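Why small clubs should stop the Friday games

I have been a member of Lalus football club for 9 years, and in this time I have missed only few home games. So please believe that I write this as a friend of the club.

The league moved our matches to Friday evening because it wanted a bigger public. In the first month we had up to 2,000 people at the ground, and everybody was very happy. Against Nekora last week we had 137. I know many faces from before who do not come anymore, and when I ask them they tell me the same thing: they work until six, the bus is full, the children are tired.

The players also pay for it. Our captain, Liis Navickas, works in a bakery and starts her day at four in the morning. On Friday she runs 90 minutes after that. In the second half against Nekora she could not follow her opponent, and we lost 3-1. I do not blame her.

Lutz Fuchs from the league office says that the evening game is good for the sponsors. Maybe it is — but I think a sponsor also prefers to see people on the seats.

Give us back the Sunday afternoon. The bigger clubs can keep their lights and their late kickoff, and we will not be jealous.

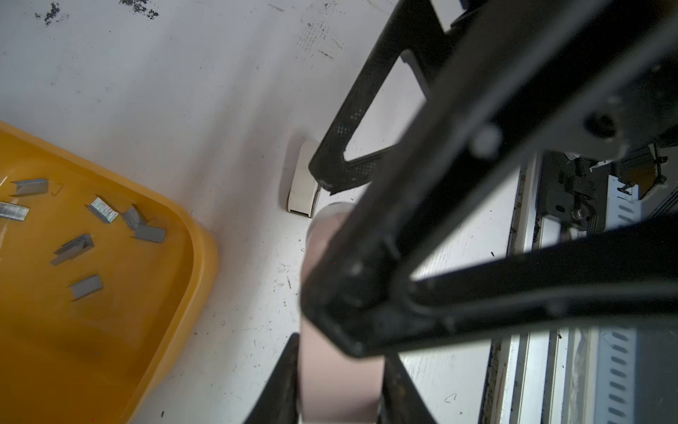

I would start with the home game against Cârstea in January and count the tickets afterward.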